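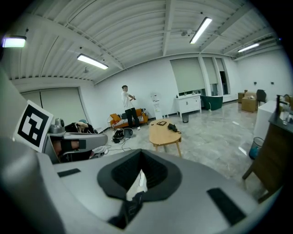 Home cooks wanted for the Lakach soup book

Hi! I'm Solange Gilbert, and I'm looking for people to cook soup with me this fall. Well, not exactly with me. Mostly in your own kitchen, on your own stove, with your own chipped pot if that's the one you love.

For the past couple of years I've been collecting soup recipes from families around Lakach, where my grandmother grew up, and now I'm turning them into a book. Most came to me on the backs of envelopes or over the phone, with instructions like "enough flour" and "until it smells right." I know what those mean when I'm cooking. I have no idea if they'll mean anything to you once I've written them down, and I need to find out before the book goes to my editor, Eugénie Pruvost, who has already been very patient with me.

So here's the deal. Each tester gets 5 recipes, all different, and cooks each one 2 times. The first time you follow what I wrote, even if you think I'm wrong (write that in the margin, I mean it). The second time you can change whatever bugged you and tell me what you did. Then we all meet at Prekwood one evening in October to eat and argue about dill.

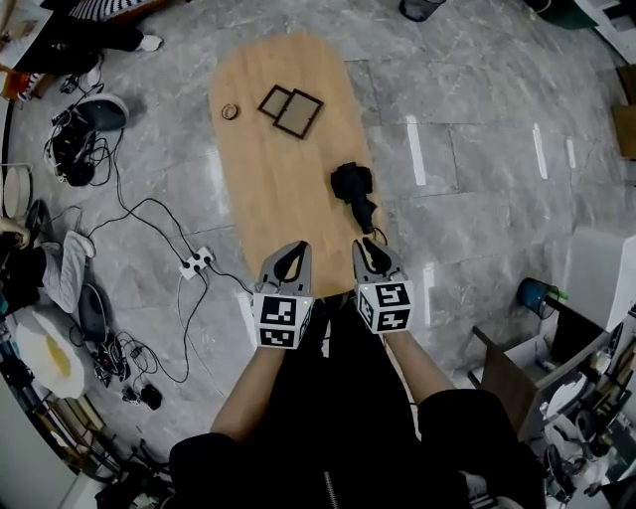 The long table with the rounded ends, Prekwood.

You don't need any training. I'd especially love to hear from you if you've never made a dumpling in your life, or if you only have a hot plate, or if you cook for a kid who picks out the carrots. I already have plenty of people who can tell me about stock! What I don't have is somebody who'll say "I stood there for ten minutes and couldn't tell whether it was done."

A few practical things. I'll pay back your groceries, so please keep the receipts. You'll also get a copy of the book and your name in the back — spell it for me clearly, my handwriting is bad and my typing is worse. There's no fee on top of that, I'm sorry to say. The recipes stay private until the book is out, so no posting them, though you can post your dinner all you like.

Seven of the recipes have pork in them and a good many use sour cream or butter. Tell me what you can't or won't eat and I'll sort your batch around it. Nut allergies too, please, there's a walnut one from Wusitz that I'm very attached to.

To sign up, write me a short note care of Sabatier Books with the subject line SOUP. I'd like to know what kind of stove you have, how many people you usually feed, and the last thing you cooked that went badly. Mine was rice. I'm taking notes until the end of September and I'll answer everybody, a bit slowly, usually after 9 at night once the dishes are done.

Solange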